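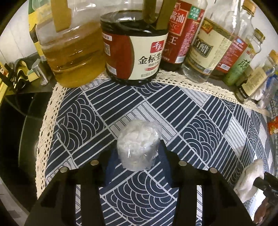

Urkdale patchwork tablecloth in navy and off-white, with oil and soy sauce along the lace edge

Urkdale Patchwork Tablecloth with Lace Border
Pletel Table Linens
Item no. 601
In stock

We love this cloth! It's one of those patterns that you keep finding new bits in, and it has been on our own kitchen table long enough for us to say so with some confidence. The Urkdale is printed all over with a patchwork of diamond-shaped panels in navy blue and off-white. Some have thin white stripes running across the navy, and others are filled with overlapping arcs that look like waves or fish scales, depending on who you ask (we've had both answers in the shop, and one vote for roof tiles). Paler grey bands with darker double lines cut through on the diagonal and give your eye a rest between the busier panels.

Then there's the edge. A cream openwork lace border trims the cloth, with small oval holes, and it makes the whole thing look a little dressed up even when the table has nothing on it but bottles and jars. The cream is a touch warmer than the off-white in the print, and we think the two get along beautifully.

On the table

Navy is a very forgiving colour to cook and eat around. If your table is also where the oil, the soy sauce and the vinegar live, as it is in plenty of homes, you'll want a cloth that can stand up to big bottles and bright labels without looking a mess. The Urkdale does that very well. Red labels and golden oil look wonderful against the blue, and plain white bowls do too.

It's a good cloth for small kitchens, where one table does for chopping, eating, homework and wrapping up the leftovers. The pattern hides crumbs until you're ready to shake it out, though we make no promises about beetroot.

If you have a long table, try laying the cloth at an angle so that the diamonds run straight along it. It changes the look completely, and the lace corners hang down the sides instead of at the ends.

Sizes

Small, for a table for two or a side table
Medium, for a table for four
Large, for a table for six
Round, to fit over a small pedestal table

Each size has the same lace border on every side. The diamonds stay the same size across the range, so the small cloth simply shows fewer of them. Please measure your table before you order and allow for the drop you like. Full measurements are on the size chart, and they include the lace.

Washing and care

Machine wash at 30 with similar colours. For greasy marks you can go up to 40, but please don't do it every time or the navy will start to fade. Put the cloth in a net bag so the lace can't catch on zips and buttons. Line dry if you can, and pull the border gently into shape while it's still damp. Iron on the back, and go slowly over the lace with the tip of the iron.

Oil and soy sauce should be dabbed up straight away with kitchen paper. A drop of washing-up liquid on the spot before it goes in the machine helps a lot.

Goes well with

Grube napkins, sold in packs of 12, plain navy with a narrow off-white hem. They pick up the stripes nicely.
Unberg runner, off-white, for anyone who wants a calmer strip down the middle of the table under the bottles and serving dishes.
Urkdale cushion cover, same wave pattern, no lace. Back in September.

Questions we get asked

Does the lace come off? No, it's sewn on all the way along.

Is it wipe-clean? No, this is an ordinary fabric cloth with no coating. A damp sponge will deal with small spills, and the wash will do the rest.

Will mine match the photo? The panels fall differently on each cloth depending on where it was cut, so you may have stripes at the front where ours has a large wave panel.

Can I return it? Yes, within 30 days, unwashed and in its wrapper.

Page updated March 2025. The round size is back on the shelf and the large is being restocked.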